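Have you ever pulled apart the torn edge of a cardboard box and found a tiny wiggly road running through it? That wiggle is the reason a box can carry a stack of heavy books without flopping over. Let's find out how it gets there!

## Three papers in one

The cardboard used for most shipping boxes is a sandwich. There's a flat sheet on the top, a flat sheet on the bottom, and a wavy sheet glued in between. The flat ones are called **liners**. The wavy one is called the **medium**, and each wave is called a **flute** (no, you can't play it - I've tried).

Why waves? Think about an arch, like the ones that hold up old stone bridges. When you push down on an arch, the push slides down both sides and into the ground. Now look at a wavy line again. It's arch after arch after arch! Every little hump shares the squashing with the humps next door.

The spaces between the waves are full of air, and air weighs next to nothing. So the box is thick and stiff but you can still carry it with one hand. The air also gives a bit of padding, and it slows down heat, so a box makes a pretty cozy place for a cat.

## How do you bend paper without ripping it?

With steam! Dry paper likes to crack when you fold it sharply, but warm, damp paper goes soft. At the Plonow paper mill, giant rolls of brown paper are warmed with steam and then squeezed between two big metal rollers with teeth, like gears. Flat paper goes in one side and wavy paper comes out the other - fast!

Next comes the glue, and it's made from starch, the same stuff that's in corn and potatoes. A thin stripe goes on the tip of every wave, the liners are pressed on, and the whole sandwich is heated until it sticks.

Wagner Teixeira has worked at Plonow for 33 years, and he says the best part is the smell. "Like toast and wet leaves," he told us. He can tell by the sound of the rollers when a new roll of paper has started.

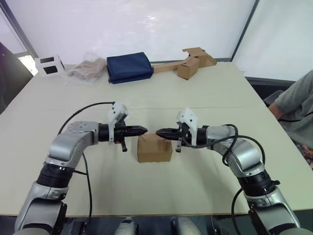 *A small cardboard box on a big pale table.*

## From flat to box

A box starts its life as a flat shape called a **blank**. A machine cuts the outline and presses in lines where the folds will go. Those lines are called **scores**, and without them the cardboard would bend any old way and look terrible.

If you have an empty box at home, ask a grown-up if you can open it up along the glued seam and lay it out flat. See the flaps? Can you find the score lines with your finger?

## Try it: the paper bridge

You need 2 sheets of paper, some books and a handful of coins.

1. Make two piles of books the same height, with a gap a little shorter than your paper.
2. Lay one flat sheet across the gap. Put a coin in the middle. Whoops!
3. Fold the other sheet back and forth like a fan, with small folds.
4. Lay it across the gap so the folds run from one pile to the other.
5. Add coins one at a time until it sags.

A class in Rezende tried this one Saturday and their folded bridge held 293 small coins! Theirs had very skinny folds. Try wide folds and skinny folds and see which works better for you.

## Words to know

**Corrugated** - folded into waves

**Flute** - one of the waves inside cardboard

**Liner** - the flat paper on the outside

**Score** - a pressed line that helps cardboard fold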